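How to plan the budget for hand-held gripper recording

Last updated July 2024, by Aivar Lepik

This page explains how our group at Godix prepares a purchase request for hand-held grippers used in home recording. I wrote it after our second order, because in the first one I forgot many small costs. Prices are in US dollars and without tax. Your supplier will give you other numbers, but the order of the work should be the same.

Step 1. Write down the tasks before you ask for a quote

Make a list of the tasks you want to record in the next six months. Be specific: "put small personal things into a tray" is a good line, "household work" is too wide. Next to each task write if it needs one hand or two. This one column decides most of the budget. When Maiara Moura did it for our second order, more than half of our tasks needed two hands, and we had planned to buy single units.

Step 2. Decide on pairs or single units

If a task needs two hands, count a full pair for each person who records at the same time. Do not plan that two people will share a pair during one visit. We tried it in January and lost a lot of time with passing the equipment and adjusting the grip again.

Also decide now how many spare units you want. We keep one spare gripper for the whole team – it stays in the office and goes out only when another one is in repair.

Step 3. Choose the objects and the place

The objects cost little, but they need their own line in the request. Choose them by size and shape, and include some thin and flat ones, which are harder to pick up from a soft surface. Keys, key rings, hair ties and bracelets are good for this and most homes have them already. For the tray, a shallow box lid is enough, so please do not order special containers.

A normal bedroom is also fine as a place. You do not need to buy a table or clear the shelves, but measure the free space around the bed or desk, and ask if the person can stand there with both arms free.
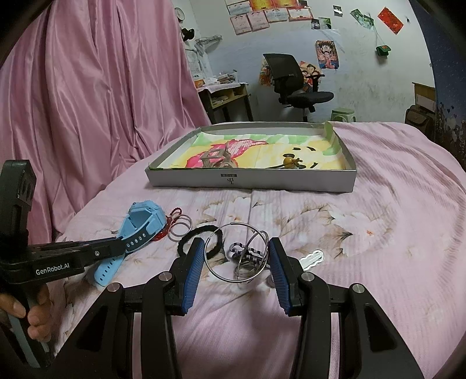 Step 4. Add the parts that wear out

Finger pads and straps are consumables. Ask for their price in the same quote as the grippers, because later they come with separate shipping. Our supplier, Clisano, sells a pad set with screws for $245, and we put two sets in every request. Haziq Wattimena keeps a small sheet where he writes the date of each pad change. With this sheet the next estimate is much easier to make.

Step 5. Calculate storage and transport

Ask the supplier how much data one hour of recording makes, then multiply it by your planned hours and add a reserve for repeated takes. In our last request the drives and card readers cost $696 together. A hard case for transport was nearly $500, more than I expected. Measure the grippers with the straps on before you choose the case. Our first case was too short.

Step 6. Pay for people's time

Include the time for travel, setup and copying files, not only the recording itself. Home owners should also be paid for the use of the room. Kelly Aguiar prepares a one-page agreement for each home, and it must be signed before the visit is put on the schedule.

Step 7. Put in a reserve and send the request

We add 10 percent to the total for repairs and customs fees. If your finance office does not accept a reserve, write it as "spare parts and shipping" and attach the quote.

Send the request with the task list from Step 1 as an attachment. Ask also how long the quote is valid. Ours expired while we waited for a signature, and the new one came with a longer delivery time.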